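Pirgate Lakeside Rentals: progress report to Krešimir Živković
5/27/18

Hi Krešimir,

You asked for the plain version this time, so I've left the spreadsheet in the shared folder and I'm just going to talk you through it. Coffee first, because the plumbing part is long.

Bookings

We've sold 628 nights since the December report, across all the cottages, and that puts occupancy at 73 percent. I was hoping for a bit more, but we had the Kadrić cottage closed for most of the cold months and I counted those nights as available even though you could argue I shouldn't have. If you want it figured the other way, tell me and I'll redo the sheet. The lake side fills up first, same as ever. The road side fills up when the lake side is gone, and I'd like to try a lower midweek rate there before we spend a dime on more advertising.

The average stay is getting longer too, which I love (fewer turnovers, fewer sheets, fewer mornings with me in rubber gloves). A lot of that comes from families who book the big bedrooms and stay a full week. We stopped taking one-night stays in high season and I got exactly four grumpy emails about it. I can live with that.

Kadrić cottage

Done! Well, nearly. The bathroom was the money pit. Once the tile came up we found the subfloor under the tub had gone soft, and the crew had to replace it before anything else could happen. That ate most of the contingency. The good news is that the new shower drains like a dream and the water heater got swapped while the wall was open, so we only paid for one visit.

Bedrooms came in under budget. Paint, curtain rods, bedside lamps, a new mattress for the back room. I kept the old dressers and Vesela sanded them down herself over a couple of weekends, and they look great. For the bedding I went with soft and colorful over hotel white, and so far I'm sticking to it. White shows everything and we were throwing out two or three covers a season. 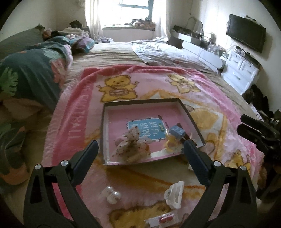 Pink plush blanket on the big bed

Still open at Kadrić: the porch rail on the north side, one sticking window, and the house number, which is still written on masking tape. The rail is the only one with a safety angle, so it goes first. I have a quote and I'm waiting on a second.

Hida cottage

Nothing dramatic. We put in the keypad lock you signed off on and I am a total convert. No more key under the flowerpot, no more midnight phone calls from people standing in the driveway with a cooler. The code changes between guests. It took me an evening to figure out the setup and now I do it from my kitchen table.

The dock needs boards. I walked it with Vesela and we marked the bad ones with chalk, and I'd rather do them all at once than patch. Guests have been asked to stay off the far end in the meantime and there's a rope across it. One reviewer complained about the rope, which is fair, since the listing says dock access. I changed the listing the same afternoon and gave them a partial refund.

Housekeeping

This is where most of my time went. Vesela Đorđević took over as head of cleaning after the holidays and I can't say enough good things. She rewrote the turnover checklist from scratch. The old one was two pages and people skipped half of it. Hers fits on a card that hangs inside the linen closet, and it goes room by room in the order you walk the house. Turnovers were dragging into check-in time on busy changeover days, and that has mostly stopped.

We also changed laundry service. Kendimine picks up and drops off twice a week now, and the bags come back sorted by cottage. The first couple of drop-offs were a mess (Hida got all the pillowcases, Kadrić got none) but they've been good since we put colored tags on the bags. Cost per bag is a little higher. I think it evens out against the hours we used to spend folding, but I'd like to see a full summer before I promise you anything.

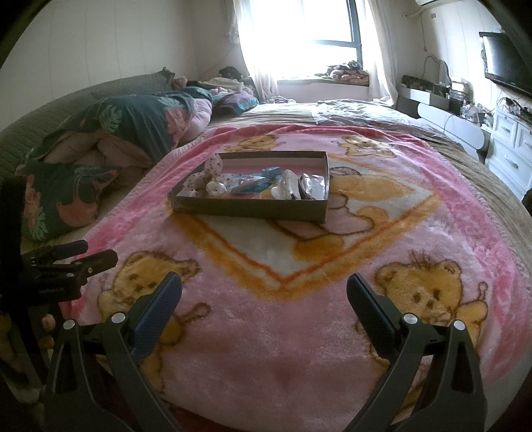
Lost property is the other thing I wanted to fix, and I need a decision from you on it. Right now everything guests leave goes on one shelf in the office with a sticky note, the notes fall off, and then I'm playing detective in August. What I'd like is a shallow open cardboard box for each stay, the kind that sits flat on a bed with a scrunchie at one end and a few little packets next to it and lets you see every item without digging. Vesela would write the cottage and checkout date on the side, and we'd keep each one for 48 days before donating what's left. Chargers and kids' stuff get mailed back at our cost if the guest asks within that window. Postage has been tiny so far and people are so grateful, two of them rebooked in the same email! If you're okay with it I'll add the policy to the welcome binder.

Money

We're on budget overall, with the Kadrić bathroom over and the bedrooms and lock under. The line I'm watching is utilities. The electric bill at Hida jumped and I suspect the old fridge in the garage. I've unplugged it to see what the next bill does.

What I need from you

An okay on the lost property policy.
A yes or no on the dock boards as one job.
Your thoughts on the midweek rate for the road side.
The signed copy of the Kendimine agreement, whenever you find it.

Next up for me is the porch rail, then new photos for the Kadrić listing once the masking tape number is gone. I'll also be calling the guests who stayed last summer and haven't booked yet, starting with the week-long families. Call me if anything in the spreadsheet looks off. I did the December column late at night and I wouldn't mind a second pair of eyes on it.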